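Anbridge Wall Tile, White Gloss, Square
Interior ceramic wall tile for kitchens, utility rooms and staff areas

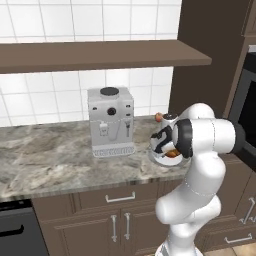 White square tile with light gray grout, shown behind a marble countertop and a brown wooden shelf (rendered view).

Product overview

The Anbridge range is a glazed ceramic wall tile for interior use. It is supplied by Ostel Surfaces to residential contractors, housing providers and public institutions, and is held in stock throughout the year. The tile has a plain white gloss glaze, a straight edge and a flat face. It is suitable for full-height walls as well as for the band between a countertop and the units or shelving over it.

Anbridge is a wall product only. It is not rated for floors, steps, pool surrounds or the interior of fireplaces. Customers who require a matching floor finish should refer to the Tkachuk porcelain range, which is listed separately and is made in a compatible white.

Ordering information

Product code: 317
Finish: white gloss
Shape: square
Edge: straight, glazed on the face only
Sold by: full carton
Tiles per carton: 80
Minimum order for direct delivery: one pallet
Smaller quantities: through trade counters

Cartons are not split. Orders are filled from a single production batch wherever stock allows, and the batch mark is printed on the short end of each carton. Customers placing a second order for the same room should quote the batch mark from the first. Slight differences in shade between batches are normal in glazed ceramics and are not treated as a defect.

Trim pieces, including the rounded edge strip and the outside corner, are ordered under code 667. Trim is packed separately and may arrive on a later delivery than the field tile.

Preparing the wall

The wall must be dry, firm, flat and free of dust, grease and loose paint. New plaster must be fully cured before tiling begins. Painted walls should be scored and primed. Wallpaper must be removed completely, together with any paste residue.

Old tile may be left in place if it is sound and well bonded, provided that the wall can carry the added weight. The installer is responsible for this judgment. Outlet boxes will generally need extension rings where a second layer is applied, and this work must be carried out by a qualified electrician.

Setting and grouting

Flullero White wall adhesive is recommended. Apply with a notched trowel to a small area at a time and press each tile in with a slight twist. Gray adhesive should not be used near unglazed cut edges, where it may show at the joint.

Light gray grout is the standard recommendation for kitchens. White and charcoal are also stocked. Charcoal grout should be tested on a spare tile before use, as dark pigment can lodge in fine marks left by cutting. Joints between the tile and a countertop, window frame or tall cabinet should be filled with flexible silicone of a matching color. Grout is likely to crack in these positions.

Shelves and fixtures

Shelf brackets must be fixed into the structure behind the tile -- the tile itself carries no load. Drill with a ceramic bit, without hammer action, and keep holes clear of tile corners. Where the positions of shelves are known in advance, it is preferable to mark and reinforce the wall before tiling. Drawings supplied with an order will be reviewed on request by Orysia Zinchenko in the technical office, who can advise on setting out so that cut tiles fall at the less visible end of a run.

Care

Wipe with a soft cloth, warm water and a mild household detergent. Rinse and dry to prevent streaks. Abrasive powders and steel wool will dull the glaze. Acid-based descalers attack cement grout and should be kept off the joints. Grout in cooking areas may be sealed once it has cured; the sealer must be wiped from the tile face before it dries.

Samples

A sample set containing two white gloss tiles and a strip of each grout color is available to registered trade accounts without charge. Other customers may buy the set at a trade counter, and the price is credited against a first order of nearly 80 dollars or more at the discretion of the counter manager.

Delivery, returns and claims

Pallet deliveries are made to the curb. A signature is required, and visible damage should be written on the delivery note before signing. A small number of broken tiles in a shipment is to be expected and should be allowed for in the quantity ordered.

Unopened cartons in clean condition may be returned for credit, less a restocking charge. Opened cartons, trim pieces and special orders are not returnable. Claims concerning shade, size or glaze must be made before the tiles are fixed -- installation is taken as acceptance of the goods.

The warehouse closes for stocktaking in the second half of December. Orders received during that period are acknowledged and placed in line for dispatch when the warehouse reopens.

Account inquiries and requests for written quotations should be addressed to Darren Whitlock, Trade Sales, Ostel Surfaces. Please include the product code, the number of cartons required and the delivery address.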